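Notebook, July — bench corner and the clear tube

Started 8:20 a.m.

Really happy with the back corner now. Moved the Kinach drawers out to the hallway side, wiped the wall, wiped the green grid twice, and it feels like a different bench. The white lines help more than I expected. You put something down square to a line and you can see right away when it has been nudged. I used to do this with pencil ticks on masking tape and then lose the tape.

The wall still has that soft gray patch in the middle. I went at it with a damp cloth and plain dish soap and got nowhere, so either it's in the paint or I need something stronger. There's a thin streak over on the right too. Leaving both. The pale wall bounces a lot of light onto the work and I don't want to repaint it half a shade off and have to do the whole side.

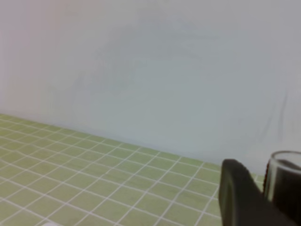 Lamp next. Tried the Natow lamp straight overhead first and the clear tube pretty much vanished. You end up patting the bench to find it! Swung it low and to the left and the edges came up bright, which is what I wanted. Best height was with the bottom of the shade 40 cm off the surface. Lower than that and my own hand shadow gets in the way when I reach over.

Also tried:
- white paper under the tube: worse, lost it completely
- dark blue folder under the tube: very good, but then the grid is covered
- straight on the green: good enough, and I keep the lines

Going with the green. A.H. came by while I was doing this and preferred the folder. Fair point from her that for checking scratches the dark backing wins easily, so the folder stays in the top drawer for that job only.

Cutting. From the Escobar roll, one length at 176 mm, then shorter pieces at 20 mm for the sleeves. The little saw with the fine blade leaves a fuzzy lip on the plastic. Turned the cut end on 400 paper for 15 seconds, light pressure, and it came out lovely and clean — so much better than the knife, which I was doing last month and which left a chip on nearly every end. Rinse after sanding or the dust sticks inside. Let it drain standing up in the rack.

Laying things along the lines makes it quick to spot a piece that's been cut crooked. Roll it a half turn along one line and watch whether the end wanders off. No square needed. I tried it on some of the old sleeves from the Dovham box and threw several out, which explains why those never sat flat.
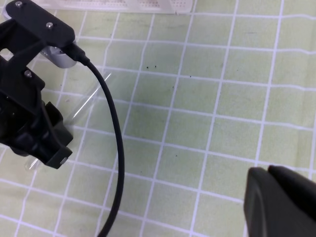 Clear tube on the green grid. Only the bright edges give it away.

Cleaning note before I forget: no alcohol on the clear stuff. I've had other plastic go cloudy on me and I'm not risking this roll. Warm water, one drop of soap, soft cloth. The green surface has a few darker smudges that I'd like to get off too, but I'll try an out-of-the-way bit first.

To do:
- ask Amancay Huenchumán where she got the fine blades, we're down to the one in the saw
- label for the Escobar roll (inside diameter on it, please, not just "clear")
- second lamp clamp
- try a 45 degree cut on a scrap end
- put the Kinach drawers back in order, I mixed up the bottom two when I carried them

Stopped at 11:45. Rack is draining by the sink, please don't move it till after lunch.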